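Brurnden - paid viewing diary study, call for participants

Posted Apr 27, 2022

We need people who watch stuff. Streaming, cable, clips on your phone, whatever. Brurnden is running a viewing diary for Ollora, a regional video service, and we're short on sign-ups in the over-50 group especially.

What you do: keep a diary for 7 days. Every time you watch something, log what it was, which screen, and when you stopped. Second screens count too - if the TV is on and you're scrolling, log both. Then 2 phone calls with Kenneth Mercado or Subira Ndung'u, 32 minutes max each.

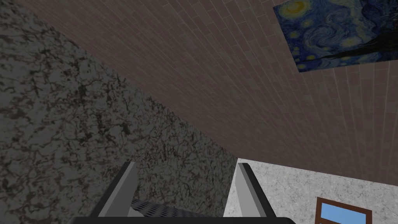

Pay is $740 for the full thing, sent after the second call. No partial pay if you drop out before the first call, sorry. Drop out after that and we'll work something out.

Who can join:
18 or older
Home internet plus at least one TV or tablet
Not working in advertising, TV or market reserach
One person per household

You do not need to be a heavy viewer. Light viewers very welcome, we never get enough of them. Watching the same three cooking shows on repeat is fine.

The diary runs in the Policarpio app. Works on most phones. Paper version on request but ask early, Silviu has to mail them out. We don't record your screen or your mic and Ollora only gets grouped results, no names.

First group starts as soon as its full, second group in August. Say which one you want when you sign up, or say either.

To apply: use the form on this page, or call the front desk and ask for Subira. Give your age, zip code and the services you pay for now. Shared passwords count, just tell us. We reply to everyone, might take a few days.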